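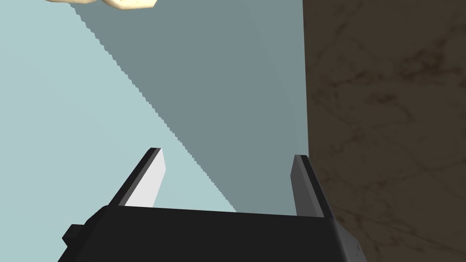

*Wrist view, jaws open, default lighting. Simulator render.*

From: Mirjam Nijs
To: Likby users list
Subject: Re: Likby gripper pack, worth the license?
Date: Aug 2, 2026

Volker Seidel wrote:

> We are looking at the Likby gripper pack for our simulation work. The
> Prillton reseller quotes 165 per seat. Before I sign, has anyone run it
> with a wrist camera? I care about the finger geometry and the shadows.
> The Zondov models we have now look fine from the side and fall apart
> up close.
>
> Volker

Volker,

I have had the trial license for 30 days. Notes on the wrist view only:

- Finger geometry is good. The inner faces are clean, the tips are squared off, and the two fingers shade separately. In the render attached, the left one is almost white and the right one is mid gray.
- Shadow edges are poor at the default setting. Look at the diagonal on the pale surface: it is stair-stepped along its whole length. Raising the shadow map size helps, but on my machine it costs 7 ms per step.
- Materials are uneven. The brown marble has usable veining. The pale plane next to it has no texture at all, so I would not train anything on it without swapping the material.
- The palm housing fills much of the bottom of the view. You can move the camera mount in the config file -- the offset is in the hand's own coordinates, which the manual gets wrong.

I have not tested contact or grasp stability. Polishchuk posted contact settings here in November, and I would start from those.

At 165 I would buy one seat, not 4, and ask Prillton whether the shadow fix is in the next release. I can send you my config if you want it.

Mirjam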